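Prong direction as a grasp cue for small molded parts
Speaker notes, Shabnam Afridi
Co-authors: Kyrylo Savchuk, Mostafa Abou Zeid, Spyros Nikolovski

Slide 1. Title
Give names and thank the Drikberg group for the bench time. Say up front that the talk covers one method and one result. Questions at the end, except on notation.

Slide 2. The task
Pick used phone charger wall adapters off a flat surface with a two-finger gripper, one at a time, and place each in a fixture with the prongs facing a known way. The fixture is what makes it hard. A grasp that lifts the part but hides which way the prongs point counts as a failure for us. Most published numbers count a lift as a success, so our rates look low next to them. Say this before showing any rate.

Slide 3. Why the usual approach falls short
The baseline fits an oriented box to each part and closes the fingers across the short side. A boxy body with rounded corners has a short side that changes with how it lies. When two parts sit close together the fit often merges them, and the fingers go for the middle of the pair. Show the merged example, wait, move on.
Used parts are also dirty. Smudges make false edges, and a segmentation model trained on clean parts splits one body in two. Spyros has the ablation on grime; it is in the backup slides.

Slide 4. The method
Three steps.
Find prong pairs first. Two thin parallel lines at a fixed spacing, with a tolerance for tilt.
Grow the body backward from the prongs, using the color step between end cap and body as a check.
Rank grasps by finger clearance on both sides of the body, then by how far the fingers stay from the prongs.
If no prong pair is found, the part is skipped and the arm moves to a new view. Four views at most, then the part is pushed a short way and the count starts over.
Point out that the camera is at the wrist. The view changes with the arm, so the extra views need no extra hardware.

Slide 5. Timing
The prong search takes almost 400 milliseconds per view on the bench computer. Nothing has been done to speed it up. Kyrylo thinks the line fit can be moved to the graphics card with little work. Do not promise a figure.

Slide 6. Trials
979 grasp attempts in total, 465 of them with the prong cue and the rest with the baseline. The split is uneven – we stopped one cue session early after a finger pad came unglued, and did not repeat it. Layouts were poured by hand and were not matched between conditions. Bushra Yousafzai asked about this at the dry run. The answer is that matched layouts are planned for September.

Slide 7. Result
Read the plot from left to right: isolated parts, parts touching, parts touching with prongs pointing at a neighbor.
Isolated: no difference we would defend.
Touching: the cue is better, and most of the gain comes from fewer merged boxes.
Prongs toward a neighbor: the cue is worse than on the other two groups but still ahead of the baseline. The clearance ranking does the work here; without it the two curves overlap.

Slide 8. Failure cases
Glare on a glossy surface gives thin bright lines that pass the pair test. The spacing check removes many of these but not all.
Prongs hidden under another part. Pushing helps if there is room to push.
Parts at the border of the view. We only plan on parts whose prongs and body are both inside it.

Slide 9. Last slide, leave up during questions

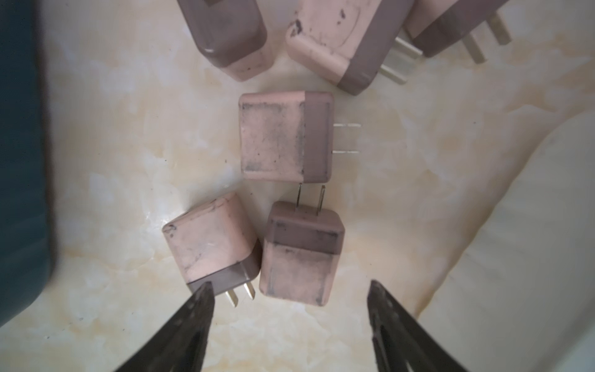

Wurnitz, 19 May 2026

Three adapters near the center, prongs pointing three different ways. Start with the one lying on its side: both prongs are in plain view and the pair is easy to fit. The upright one below it points its prongs straight at that body, so it falls in the third group on the plot. The tilted one at its left side leaves very little room for a finger between them. The adapters along the top are only partly in view and get no grasp plan under our border rule.
If asked about other parts: the Otance plugs have round pins and need a different pair test, ask Mostafa. Code and layouts will go on the Younis server once the labels have been checked.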